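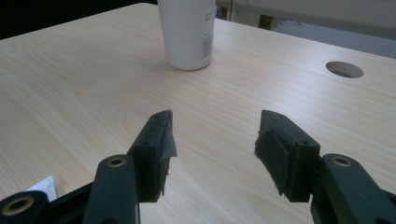

Figura 3. Vaso blanco con etiqueta impresa sobre un tablero de madera clara, junto al orificio pasacables.

3.2. Superficies de trabajo compartidas y objetos de uso personal

El segundo bloque del estudio se ocupa de los puestos sin asignación fija de la sede de Linard, donde el personal elige mesa al comienzo de cada jornada. Se recogieron 274 registros de superficie, de los cuales 93 correspondieron a tableros con un único recipiente para bebida. La clasificación de los registros siguió el protocolo de Pant y Maurya, con cinco categorías de ocupación, y fue revisada de forma independiente por F. Riedl.

La Figura 3 ilustra la categoría que denominamos «ocupación mínima». El vaso, cilíndrico y de acabado mate, se encuentra a la izquierda del orificio pasacables, próximo este al extremo derecho del tablero. Entre ambos elementos no media ningún otro objeto. La etiqueta, de texto gris y cuerpo reducido, incluye un pequeño código cuadrado y resulta legible solo en parte, circunstancia que se anotó en el campo de observaciones sin modificar la categoría asignada.

Conviene distinguir dos cuestiones que la bibliografía sobre oficinas flexibles suele tratar de manera conjunta. La primera es la posición del recipiente respecto de las aberturas para cableado, relevante para la prevención de derrames sobre las conexiones situadas bajo la mesa. La segunda es el valor del recipiente como señal de ocupación. En las entrevistas realizadas por B. Chaturvedi, varios participantes declararon que un vaso etiquetado bastaba para que buscasen otro puesto; otros lo consideraban un olvido y ocupaban la mesa sin reparo.

El material del tablero se codificó por separado. En la madera clara, la veta y los nudos dificultan apreciar a simple vista los cercos de humedad, por lo que la presencia de marcas no se utilizó como indicador en esta sede. El criterio difiere del empleado en Pulamum, cuyos resultados se exponen en el apartado 3.3.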